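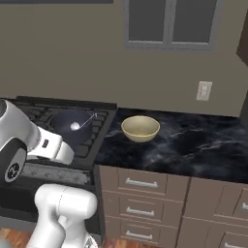 Computer render: a white robot arm reaching over a black gas stove.

MEDIA RELEASE
2020-05-19

DRELLANCE RIDERS ASK FOR PROOF BEFORE ARENA SURFACE GOES DOWN AT FOLTMONT

The Drellance Riding Association will not endorse the resurfacing of the Foltmont competition arenas until the supplier's performance claims have been tested on the ground, by someone other than the supplier.

Foltmont Equestrian Park has told its user groups that it intends to replace the existing sand in both main arenas with a waxed sand and fibre blend sold by Ilometti. The product is promoted as needing no watering, no seasonal top-up and very little harrowing. The park has described the change as a major step for dressage and jumping in the district.

It may turn out to be exactly that. The Association has seen nothing so far that would allow a rider, a coach or a vet to say so with any confidence.

"We have been given a brochure," said Hưng Hứa, President of the Association. "It is a very nice brochure. What it doesn't have is a set of readings taken in February, on an arena that has had a full program of horses over it, with the method written down. Every surface rides well on opening day."

The brochure states that the blend is "83 per cent more consistent" than ordinary washed sand. It does not say what was measured, how deep the measurement was taken, which sand was used for comparison or how many times the arena had been ridden on beforehand. The Association wrote to Ilometti asking for those details. The reply restated the figure and offered a site visit.

Members of the Association took up the offer and rode on the demonstration arena. Opinions were mixed. Several of the dressage riders liked the feel of it at the trot and thought it gave good support in the lateral work. Some of the jumping riders found it grabby on the turns. Hứa rode his own gelding, Tiêu, and came away with no strong view either way.

"He went nicely. He also goes nicely in the paddock," he said. "One pleasant ride on a mild morning tells me something about my horse's mood. It tells me very little about what happens to the wax when the surface has been baking all afternoon, and that is when our members will be warming up for their tests."

Heat is the Association's main concern. Foltmont's arenas are fully exposed, with no shade on the western side, and summer competitions there are regularly moved to early starts. The supplier's material says the blend is suited to "all Australian conditions", a phrase that covers a fair bit of ground. The demonstration arena is under a roof.

The second concern is money. The park proposes to meet part of the cost through a levy of $14 per start at every competition held on the new surface. No end date has been given. For a rider bringing one horse and entering two tests, the levy adds $28 to a day out, before fuel, yards and entry fees. Members who have had no competition income or prize money this autumn have told the Association they would like to know what they are buying.

Park management says the levy will be offset by savings on water and labour. The figure supplied for maintenance savings is $4,000 a year. The Association asked for the current maintenance budget so the saving could be checked against it and was told that this was commercial information. The saving also appears to assume that the arenas would need no regular grooming, although the supplier's own care sheet recommends it after heavy use.

The Association proposes the following before any contract is signed:

An outdoor trial strip, 50 metres long, laid beside the existing warm-up area and ridden on by horses from all disciplines.

Independent testing of firmness, grip and surface temperature, repeated through the hottest part of the summer, with the results available to every user group in full.

A written warranty that names the conditions under which it applies, including outdoor use.

A fixed end date for the levy, and a yearly statement of what it has raised.

None of this is unusual. The existing sand has its faults - it is dusty by November and the long side of the second arena holds water after rain - and the Association has been asking for improvements for years. It would be glad to support a new surface that does what is claimed.
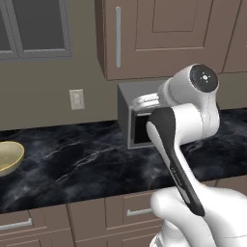
Will the trial strip delay the return of competitions at Foltmont?

The strip would sit beside the warm-up area, clear of both main arenas, so competitions could be held on the existing sand as soon as they are permitted again. The Association's request concerns the timing of the resurfacing contract only.

Hứa said he had been asked more than once whether the Association was simply against change.

"I'd swap that sand tomorrow for something better," he said. "I've shovelled enough of it. But once the old base is dug out there is no going back to it, and the people who sold us the new one will be off selling it to somebody else. If the product is as good as they say, a summer on a test strip should be the easiest sale they ever make."

The Association has asked to meet park management and Ilometti in June. Park management has acknowledged the request. Ilometti has sent another copy of the brochure.

Members who rode on the demonstration arena and have not yet returned their comment sheets are asked to do so before the meeting. Comments from non-members who compete at Foltmont are also welcome and should include the discipline and level ridden, and whether the horse was shod.

Media enquiries: Hưng Hứa, President, Drellance Riding Association

ENDS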